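Dretetti publishes its house rules for working next to two-armed robots

Postton, December 26, 2021

Hi, I'm Killian Deschamps, and I look after safe practice at Dretetti. Today we're putting our house rules for shared robot work online, free for anyone to read, copy and argue with. I know, a rulebook the day after Christmas! We promised it before the end of the year and I'm stubborn about dates.

The rules are called the Jõgi Notes, after the room where we wrote the first draft in October. They cover the everyday stuff that comes up when people and robot arms share a floor: where you stand, what goes on the table, who says "go" and who can say "stop" (anyone can, always). They sit alongside the formal standards and don't replace them, so please keep doing your risk assessment the proper way.

We built them out of our own logbook. My colleague Gaëtan Marchal read all 2,510 entries, bless him, and marked 1,199 that had something to do with how the work area was set up. I had expected speed and grip force to top the list – and there we were, talking about cables, chairs and cups. 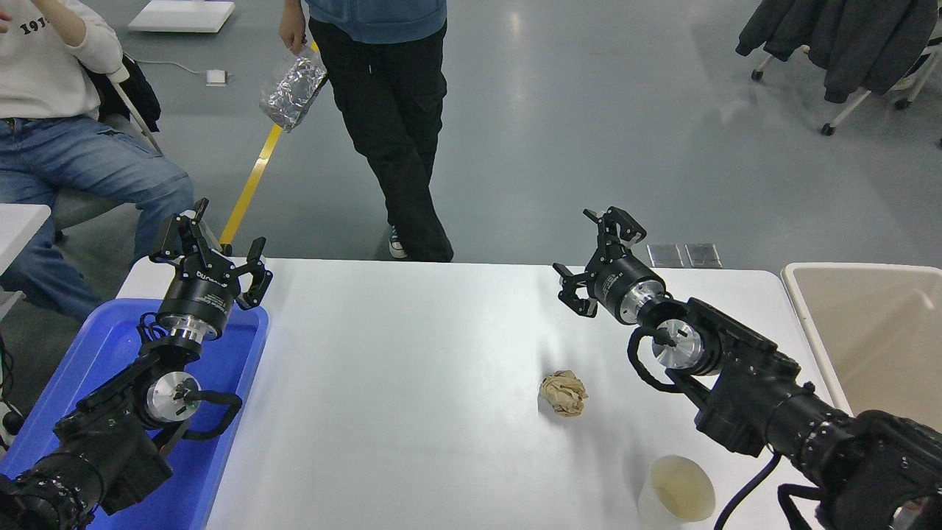
Housekeeping gets the longest chapter in the Notes, and it's the one I'd read first. Most of our sessions are about clearing up small trash, so the table is going to have litter on it, and that's fine. What we ask is that each item is agreed on before the arms are switched on. A crumpled ball of brown paper is an easy yes. A plastic cup with a little liquid left in the bottom, standing on the same table as two arms with cables looped at their joints, is a question the team has to answer out loud and write down. Our rule is that liquids go on the session sheet by name, with the amount, and someone has a cloth within reach.

The next chapter is about people. Chairs get a parking spot, coats go on hooks once a session starts, and anyone handing over new items waits for the operator to say the arms are holding. We also ask that floor lines mean the same thing in every room, which took us two long meetings and one fairly heated lunch to settle.

The whole thing is 47 pages, with a checklist at the back that you can print and tape to a wall. Dralmont has been trying out the checklist with its evening crew and sent us a pile of edits, nearly all of them making it shorter. We took most of them.

If you run a lab or a shop floor and something in the Notes doesn't fit how you work, tell us! Gaëtan and I read everything that comes in through the Dretetti contact page, and the next version will list every change along with who suggested it, if they'd like to be named.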